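Measuring by hand in a county that has gone digital

6 July 2018

Yoon-hee Bae has calibrated measuring instruments for 17 years, the last part of that time at Wotier, a small firm on the edge of Murkancombe. The work covers rules, tapes, squares, calipers and the occasional surveyor's chain sent in by a museum. We met in the first-floor room where the reference bench is kept at 20 degrees, and where visitors are asked to leave their coats on the hook outside.

Her first point concerned vocabulary. "People say accurate when they mean readable. A tape with fine divisions is readable. You can read half a millimetre off it without effort. It may still be wrong by two."

Most of what arrives at Wotier is from joiners, shopfitters and kitchen installers. The commonest complaint is that two tapes belonging to the same team disagree. Bae regards this as normal. Tapes are sold in accuracy classes, and two of the lower class can lie at opposite ends of the permitted error and both be within specification. Over the width of a worktop the difference is small. Over a shopfront it is enough to spoil a pane of glass.

"The cheapest correction is to use one tape for the whole job," she said. "If the tape is a millimetre long in three metres, the opening and the panel are both wrong by the same amount, and the panel fits. The trouble starts when the opening is measured with one and the panel is cut with another."

I asked about the hook at the end, which many users believe to be faulty when it moves. It is riveted through slots and is meant to slide by its own thickness, so that the tape reads correctly whether it is pulled over an edge or pushed against a wall. Bae has been sent tapes on which the owner had hammered the rivets tight or fixed the hook with solder. These are returned with a note. A worn slot or a bent hook is a different matter and accounts for most of the failures she records.
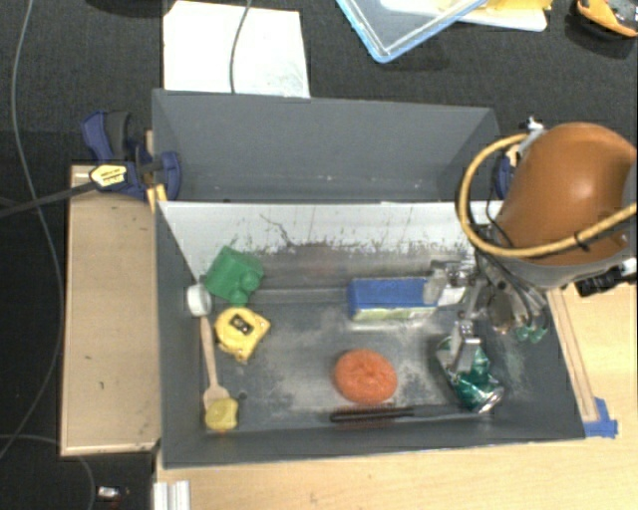 The bench itself was bought from a closed works and rebuilt by Ritadura, who still service the carriage each January. It has a steel bed of 3000 mm with a reference scale let into one side and a microscope that travels on a rail. A tape is laid flat, clamped at the zero end and put under a stated tension by a weight on a cord. Readings are taken at fixed intervals on the way out and repeated on the way back. The two sets are compared before either is written down.

"The tension matters more than customers expect. A steel blade is curved across its width so that it will stand out on its own. Flatten it and pull it and it gets very slightly longer. The figure printed near the start of the blade, if there is one, tells you the pull and the temperature it was made for. I don't think many people have read it."

Temperature is the other correction. Steel grows by a little over a hundredth of a millimetre per metre for each degree. On a bench tape this is small, and Bae does the sum on paper. For long surveying tapes used outdoors it is the main term, and she has a low opinion of results quoted to the millimetre with no temperature beside them.

Wooden rules are slower work. Boxwood is fairly stable along the grain but the brass joints wear, and a folding rule gains or loses at each one. She keeps an old rule marked Yeon, found in a house clearance, which is very good within each section and poor across the hinges. It is used for training. New staff are asked to measure a bar with it three times, opening and closing it between readings, and to explain the spread.

On the subject of laser meters she was brief. "They are good. I use one at home for rooms. They measure from the back of the case or the front, depending on a button, and the button gets pressed in the pocket. That error is the length of the case. It is large enough to be noticed, so it does less harm than you'd think."

She spent longer on a job from last winter, which she described as typical. A furniture maker had ordered a run of 500 mm drawer fronts from an outside shop and received parts at 494 mm. The shop's tape was sent in and found to be well within its class. So was the maker's. The drawing gave the opening, the shop had taken off a clearance at each side, and the maker had expected to do that himself. "Six millimetres is not a tape error. A tape that bad has a piece missing. When the difference is a round number, look at the paperwork first."

Wotier issues a certificate for each instrument, listing the error at every interval and the uncertainty of the measurement. Bae would like customers to read the second column. An error of 0.2 mm with an uncertainty of 0.1 mm is useful information; the same error with an uncertainty of 0.3 mm says little more than that nothing serious was found. She has been asked to leave the column off because it looks untidy, and has declined.

Her advice for people who will never send anything to a laboratory was practical. Compare a tape against a good steel rule when it is new and write the date on the case with a paint pen. Check the hook by measuring the same block inside and outside. Wipe the blade before it goes back in, particularly after plaster. Let it return under the thumb, as the bang at the end is what loosens the rivets. For fine work, start from the 100 mm mark and subtract.

"And then write down that you did it," she added. "The second most common fault after the hook is a part that is exactly 100 mm too long."

The queue on the day of our visit stood at nine instruments, the oldest a brass-bound yard measure on loan from Murkancombe town hall. It is due back before the end of the month, with a certificate in millimetres.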